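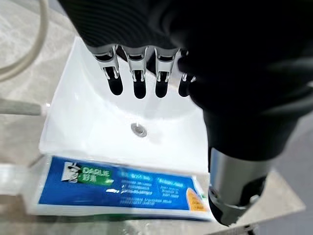
*Figura 1. La mano sobre el lavabo, vista desde la cámara de la muñeca. Delante, el tubo de pasta Darlie.*

# Recoger ejemplos en un cuarto de baño: memoria de mi parte del proyecto

Cuando me apunté a la asignatura pensaba que iba a pasarme el semestre entrenando redes, mirando curvas de pérdida y tomando café. Pues no: me he pasado casi todo abril delante de un lavabo (¡y encantada, ojo!). Mi parte del proyecto Hisano consistía en conseguir las demostraciones con las que luego aprende el modelo, y en esta memoria cuento cómo lo hice, qué salió regular y qué cambiaría.

## Qué queríamos que aprendiera

La tarea es de las que parecen una tontería hasta que la intentas con dedos de robot: acercarse al borde del lavabo, coger el tubo de pasta de dientes, levantarlo y dejarlo al otro lado de la pila. Nada de abrir el tapón ni de apretar, que eso se lo dejamos al grupo del año que viene con todo nuestro cariño.

Johanna Ruchti, mi tutora, insistió desde el principio en que cada demostración fuera completa. O sea, que empezara con la mano sobre la pila, sin tocar nada, y terminara con los dedos abiertos y el tubo quieto. Al principio me parecía una manía, y luego revisé mis primeras grabaciones y vi que en varias cortaba antes de soltar. El modelo entrenado con ésas llegaba al sitio y se quedaba agarrado al tubo tan contento.

## Cómo grabábamos

Yo llevaba el guante de teleoperación y Howard Bunting se encargaba de la consola: iniciar, parar, etiquetar y decirme «otra» con una paciencia infinita. Trabajábamos en tandas de 10 demostraciones, con un descanso entre una y otra porque el brazo se cansa muchísimo más de lo que parece. Cada tanda duraba alrededor de 8 minutos si no había que repetir nada, y siempre había que repetir algo.

Para cada demostración guardábamos:

- el vídeo de la cámara de la muñeca
- las posiciones de las articulaciones de la mano y del brazo
- la orden que mandaba el guante, sin filtrar
- una etiqueta de Howard: buena, dudosa o fuera

La etiqueta «dudosa» la añadimos a mitad de camino y fue de lo más útil. Antes discutíamos cada caso en el momento y perdíamos la mañana; con la categoría nueva lo dejábamos apuntado y lo mirábamos juntos el viernes.

Entre demostraciones movíamos el tubo: un poco girado, más a la izquierda, más cerca de la pila, con el tapón hacia un lado o hacia el otro. Tenía una lista de posiciones en el cuaderno y me la saltaba constantemente, lo confieso. Cuando por fin dibujé los puntos de partida en una gráfica, casi todos estaban amontonados donde a mí me resultaba cómodo llegar con el brazo. Tuvimos que grabar dos tandas extra sólo para rellenar los huecos, esta vez con posiciones sorteadas por un script y sin dejarme opinar.

## Lo que más guerra dio

**Los reflejos.** El blanco del lavabo brilla, el cristal refleja lo que tiene encima y la mano es negra. La exposición automática se volvía loca cada vez que la mano se acercaba a la pila, así que la fijamos a mano a partir de la segunda sesión. Las grabaciones de la primera las dejamos aparte, por si servían como prueba difícil.

**El movimiento borroso.** Si yo iba rápida, las letras del tubo salían hechas una mancha. Para esta tarea no es un drama, pero sí se perdían los bordes y el detector de Garside que usamos para revisar los datos fallaba más. Acabé moviéndome bastante más despacio, cosa que también tiene su pega: el modelo aprende mi ritmo de caracol.

**El agarre.** El primer día intentaba coger el tubo con todos los dedos a la vez y se me escapaba cada dos por tres. Howard me propuso probar con menos dedos y buscar el centro, y ahí mejoré un montón. Las demostraciones con el agarre antiguo las quitamos del conjunto de entrenamiento, después de bastante debate, porque mezclaban dos maneras distintas de hacer lo mismo.

## Qué cambiaría

Grabaría con dos personas en el guante, turnándose, porque ahora mismo todo el conjunto tiene mis vicios. También metería otros objetos antes: tenemos un solo tubo y me da bastante miedo lo que pase cuando le pongan uno de otro color. Y haría la gráfica de posiciones después de la primera tanda, no al final del mes.

Los datos revisados están en la carpeta compartida de Gakico, con las dudosas en su propio directorio. Johanna tiene también el cuaderno de posiciones, con mis tachones incluidos, por si el siguiente grupo quiere seguir desde ahí.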